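### 4.2 Travel load and the neutral-site rounds

The league used in this study has six clubs, and each plays every other club home and away. Before the change in format, all matches were played at one of the two clubs' own grounds. From the following July, one round per season was moved to a neutral ground, first at Jesel and then at Soltia. The host clubs kept the gate money from their other home matches but gave up one home date each, and this was the main point of dispute when the format was agreed.

We looked at 139 matches in total. Matches that were abandoned or awarded without play were left out, as were pre-season friendlies. Kick-off times, squad lists and attendance were taken from the match reports, which both clubs have to sign. Where the two copies did not agree on attendance, we used the lower figure.

Travel was measured by road from the club's own ground to the match venue. We did not use straight-line distance, as the estuary south of Soltia makes it a poor guide to time on the coach. Clubs sometimes travelled the day before a match – mostly for early kick-offs – and these trips were marked separately in the match file.

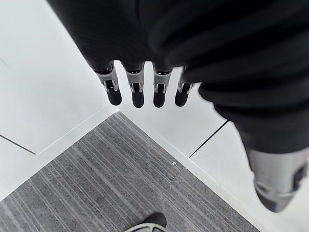 *Figure 4. Robotic hand with four fingers, each with a metal segment and a rounded black rubber tip.*

The neutral-site rounds did not spread the travel evenly. The two northern clubs went further for the Jesel round than for any of their normal away matches. Clubs near the coast had short trips to both venues. When the round moved to Soltia the northern clubs gained a little, but the inland clubs then had the longest journeys. The longest single trip added up to 120 minutes to the usual coach time for that club, including one planned stop.

Late withdrawals from the squad were slightly more common after a long trip. The difference was small and was not steady from season to season. It also became weaker when we left out matches played within four days of a cup tie. We therefore treat travel as one of several things that may affect who is available, and do not rank it above the others.

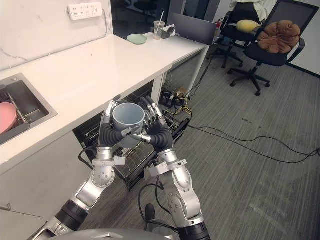 *Figure 5. Two robot hands holding a pale grey-blue plastic cup upright in front of a counter.*

### 4.3 Attendance

Mean attendance at the neutral-site rounds was 1,113. This was higher than the mean for ordinary league matches at four of the clubs and lower than at the other two. Part of the rise comes from the way the rounds were sold: a single ticket covered all the matches at the venue that day, and a person who stayed for only one of them was still counted in the attendance for each. We could not correct for this with the records we had.

Ghaffari, the club with the largest home ground, saw no fall in season ticket sales after giving up a home date. Nerura did see a fall, but it also raised its prices in the same season. The two changes cannot be told apart here, and we draw no conclusion from the Nerura figures alone. 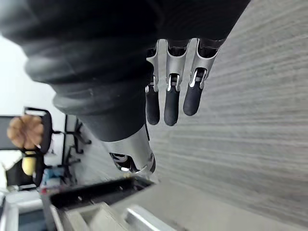 *Figure 6. Three robotic fingers with silver metal segments, extending from beneath a black padded covering.*

Weather was recorded as dry, wet or unknown. Wet matches drew smaller crowds at the clubs' own grounds. At the neutral venues there was no clear difference, perhaps because most tickets had been bought well ahead. The number of wet neutral-site dates is too small for a formal test, and they are left in the main model without a separate term.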